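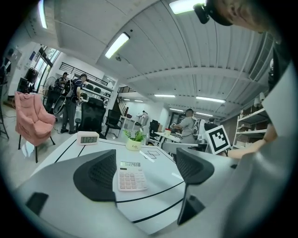 Entered by: cordage bench, August 27, 2002
Filed under: Workshop notes > Rope and splicing > Pull tests

Continued from the April pages. Yule line, three-strand polyester, eye splices against the plain rope. Same reel as before, stored indoors at Trurkport on the lower rack. Whipped every end before cutting.

Plain rope first, wrapped on the smooth bollards with the tail made off. Gauge length 200 mm between pen marks. Ramp set to 66 mm a minute on the crosshead and left there for everything that follows. Broke clear of both bollards at 3,777 N, two strands together and the third a moment later. Good break, kept as the reference.

Spliced piece next. Five full tucks each end, no taper, bare eye on the pin without a thimble. Broke at 3,400 N at the last tuck on the fixed end. Against the reference that is 90.0 per cent. Fracture is where the books say it should be: the section changes abruptly at the end of the splice and the load goes from five or six strands' worth of material into three with no easing. Filaments at the break are drawn out and whitish, no glazing, so I do not think heat came into it.

Repeat with the last two tucks tapered by dropping yarns. No figure. The moving eye crept on the pin and the trace has a step in it before the peak. Piece did not part. Removed it and put it in the bag marked "crept", not to be tested again. Pin wants polishing, there is a ridge I can feel with a fingernail.

Pre-load: have been taking the slack out by hand, which is not good enough. The early part of each trace is useless for stretch and I have not tried to read a modulus off it. Write down a fixed pre-load before the next session and hold it while marking the gauge length. 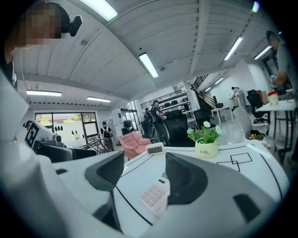 Calculator and flowering pot plant on the white table.

Prollska sample arrived, laid up harder than the Yule and with less spin finish on it. Opening the lay needs the fid at every tuck. Made one trial splice and took it apart again, as the second tuck had gone under two strands. Lay recovers poorly once opened, so offcuts from practice are not to be used as test pieces.

Plurnivau thimbles tried for fit only. Groove is narrow for this rope. It will seat if the eye is pulled down wet, but the throat then stands proud and the seizing has nothing to bear on. Ask for the next size up.

Load cell zero drifts by up to two divisions over a morning. Re-zero between pieces, crosshead unloaded, and note it on the trace.

To do:
Polish pin, then tapered splice again.
Thimble eye, Yule, no taper.
Prollska plain, same ramp.
New blade for the hot knife.

Last updated: same day, after re-zero check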